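Kindmont Label Printer - Setup Guide
Section 4: Loading Labels and Printing a Test Strip

Read this section before you load the first roll. The printer ships with a short starter roll already inside. Use it up or take it out before you load a full roll.

What you need
- One roll of Kindmont labels, 40 mm or 60 mm wide
- A dry, lint-free cloth
- The gray spacer ring from the accessory bag (40 mm rolls only)

A full roll holds 500 labels. The first five are used up when the printer measures the gap between labels, so expect 495 usable ones from each new roll.

4.1 Loading the roll

1. Turn the printer off and unplug the power cord.
2. Press both side tabs and lift the lid until it clicks. The lid stays up by itself.
3. Remove the old core. Keep the spindle.
4. Slide the new roll onto the spindle with the labels feeding from the underside.
5. For 40 mm rolls, push the spacer ring onto the right end of the spindle. For 60 mm rolls, leave it off.
6. Set the spindle in its two slots. It should turn freely when you push it with a finger.
7. Pull the end of the roll forward until it reaches past the tear bar.
8. Close the lid. Press on both corners, not in the middle.

CAUTION: The tear bar is sharp. Pull labels off from one side to the other and keep fingers clear of the edge.

CAUTION: The print head stays hot after a long job. Wait until the power light has gone out before you touch anything under the lid.

4.2 Measuring the gap

1. Plug in the printer and turn it on.
2. Hold down FEED until the light blinks twice, then let go.
3. The printer feeds five blank labels and stops. Tear them off and throw them away.

Repeat this step each time you change label width. If you load another roll of the same width you still lose the first labels, as the printer runs the measurement when the lid closes on a new core.

4.3 Printing a test strip

1. Press FEED and PRINT together. A strip with a border, a line of text and a bar code comes out.
2. Check that the border is complete on all four sides.
3. If the left or right side is missing, open the lid and seat the spindle again.
4. If the text is pale, raise the darkness setting by one step (see Section 6) and print another strip.

4.4 Applying labels to bins and boxes

Wipe the surface with the dry cloth first. Labels hold best on smooth, flat plastic - avoid ribs, molded lettering and curved corners. Press from the center outward. Leave the label alone for an hour before you stack or wash the container.
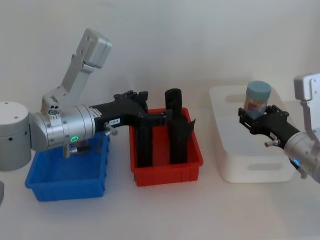 Figure 4-3. Plastic bins and a translucent storage box in a row on a white tabletop.

Note: On translucent boxes, contents may show through the label. Use opaque stock, Kindmont type P, if this makes the bar code hard to scan.

To remove a label, warm it with a hair dryer on low and peel from one corner. Do not use a blade.

4.5 Storing unused rolls

Keep rolls in their bag, flat, away from heaters and windows. Thermal labels darken with heat and strong light, and a darkened roll cannot be restored.

Continue with Section 5, Connecting to a Computer.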